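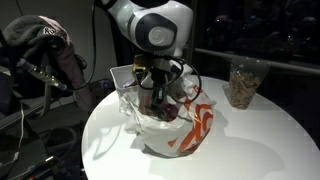

Figure 2. A white plastic shopping bag on a round table.

Home | Issues | Authors | Search
Filed under: Household waste, Consumer behaviour

3.2 Reuse of carry bags

Households in Hornside kept a bag diary through February. Of the 233 households enrolled, 95 returned a complete diary, and these recorded 3,421 bag uses. Thin plastic bags of the general type in Figure 2 were entered separately from paper and cloth. Most second uses were as bin liners, which matches the earlier Bolger survey (Sengar and Gebreyes). Colour and store of origin were left out of the coding. Bags kept at home but not used again were entered as stored, and two diaries that mixed stored and discarded bags were recoded by the second author. We did not weigh the bags, so litres of capacity are taken from the diarists' own estimates and should be read with care.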